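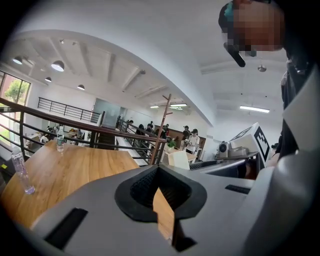 The upper floor, with the big table and the stairs down to the desks.

News from the upstairs room

Since September the upper floor is open again for everybody who works in the building, and many of you have asked what is allowed there and what is not. I try to answer in one place, so please keep this item until the next newsletter comes.

First, the table. It is the same wooden table that stood before in the Prisgate meeting room, and it was carried up by the stairs, because the lift is too short for it. We have oiled the top two times. It takes the oil well, but it does not like water, and on the side near the railing there are already pale rings that I could not rub out. If you bring a bottle, please close it well and take it with you when you go. For hot cups there are cork mats in the drawer of the kitchen downstairs. The mats belong to the upper floor, so kindly bring them back up again if you use them for lunch.

Second, the noise. The room has no wall on the side of the stairs, only the railing, and whatever you say at the table is heard by the people who sit at the desks below. This is pleasant when somebody tells a good story and less pleasant when it is a telephone call of 40 minutes. For long calls the small room next to the post shelf is better. Chairs should be lifted and not pushed, as the floor planks carry every sound down.

Third, the lamps. The white dome lamps were cleaned by the firm Batista, who needed the high ladder for them, and the bill was 400 euros. Some of you found this expensive. I compared it with another offer, which was 466 euros and did not include the ladder, so I think we did not do badly. The lamps have a new switch at the top of the stairs. On bright days the windows give enough light until the afternoon, and then the lamps can stay off. The last person to leave switches them off in every case – also in the weekend.

We had also a longer discussion about where the power strips should be. There are too few sockets in the wall for the number of things which are plugged in, and for the moment the extra ones lie on the floor. I asked for opinions on the notice board by the entrance and received eight answers, most of them in favour of leaving the planks free and bringing the power to the table from underneath. The firm Malar can fix a cable channel under the table top, painted or plain, and their price will be on the board when I have it. Until then, please lay your cables close to the table legs and roll them up in the evening.

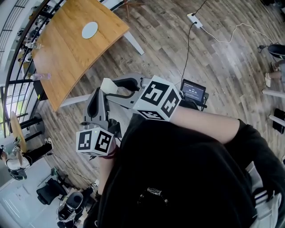 Platetti wrote to us that a channel under the table is a good idea only if the table never has to move again, and that it would be wiser to put a socket into the floor, with a lid that closes flat. In the old workshop the cables were always on the planks, the message goes on, and people learned to lift their feet, but visitors did not.

I find this a fair point. A floor socket costs more, and one plank must be opened for it, so I will ask Malar to give a price for both ways. If you have an opinion, write it on the same sheet on the notice board. It helps if you write also how often you use the room.

Three small things remain. The windows upstairs may be opened, but please close them before you go home, as rain comes in quickly on that side. Plants are welcome on the floor near the glass – with a saucer, please. And whoever has borrowed the long measuring tape from the cupboard, it is needed for the cable channel and can be put back without any explanation.

The next hour for oiling the table is on 13 Oct 2021, from five in the afternoon. Old clothes are recommended, and there will be soup afterwards in the kitchen downstairs.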